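Intro to Automation, unit 6 handout: looking at a low-cost arm kit
Bring this to lab, we mark it up as we go

Kit under review: the Lisa arm, sold by Ondudar. Desktop size, hobby servos, printed parts. List price 597 for the full kit, gripper included. The Charpentier starter set is the other one on our list, see back page of the September packet.

What you get for the money
- printed links, black, holes already in them
- servos + ribbon cables, a few spares
- gripper, two jaws
- a bag of screws (142 by the parts list, check yours before you start)
- 11 page manual. Short. Skip the part on software, it's out of date, use the Nurnar setup sheet instead

Build time: about 2 afternoons if you read ahead. Longer if you wire first and bolt second, so bolt first.

Task for the lab is pick and drop. Small block, open container, cloth over the table. Same task on both kits or the comparison means nothing.
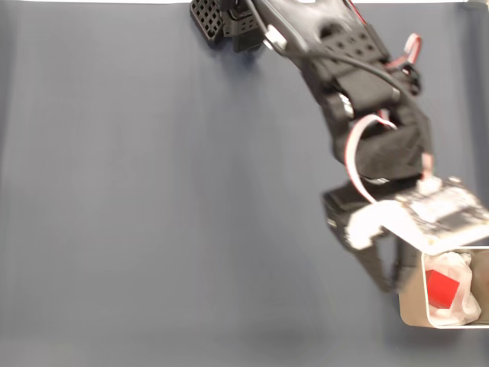
Fig. 1. Lisa arm over the container, red cube in the bag liner.

Cable routing, main complaint. Look at the ribbon loops in the figure, one up by the upper arm, one hanging along the forearm. Slack is needed or the joint pulls the plug, but too much and it snags. Manual says nothing on this. Ties not included. Write down where you put yours.

Circuit board rides on top at the wrist end. Easy to reach, ok, but that is weight at the far end and the servos have to carry it. Ask yourself what happens to the elbow when the arm is stretched out. (Torque = force x distance, unit 3, we did this.)

Liner: plastic bag gives the block a soft landing but a jaw can catch it. Approach from straigt above, open wide, then back up before you turn.

Scoring for the review sheet
Ease of build, 1 to 5
Repeatability, same start pose every time, note the misses too
Noise
Spare parts, can you reprint the link or do you have to order

Ondudar sells a service plan as well. Covers servos, not printed parts. Read the terms befor you give it a score, then put one line on whether a school should pay for it.

Review sheets due at start of next lab. One per bench.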